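Fistel arm, set-up notes, part 4: gripper and first plate pick

Arm bolted down, Flivico board powered from its own supply. If not go back to part 3.

1. Power off. Slide both fingers on, crosshatched pads facing inwards. Four screws, finger tight, then a quarter turn.

2. Plug in the wrist camera. Keep the cable clear of the elbow or it snags.

3. Power on, run "home". Hands out of the way!

CAUTION: it homes fast. Zofia lost a mug to it in August.

4. Open fully. Set open limit to 148, speed to 3000. Higher speeds skip steps.

5. Put a plate down flat, plastic or old crockery for now. Jog the arm until the plate shows between teh fingertips in the camera view.

6. Lower in small steps. Stop short of the table, then close slowly on the rim.

Note: pads pick up specks. Wipe with a damp cloth, let dry, no solvent.

7. Save position as "plate1". Save again after any change, it doesnt ask.

Stuck? Ask Horacio at the Gidholm bench.

Gidholm Shared Workshop | Contact the bench | Back to top

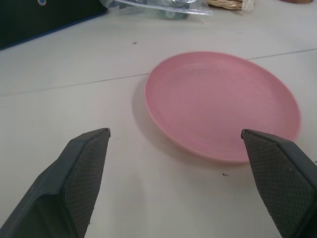
Do I need to home the arm again after changing the fingers?

Every time, and then redo the open limit before you load a saved position.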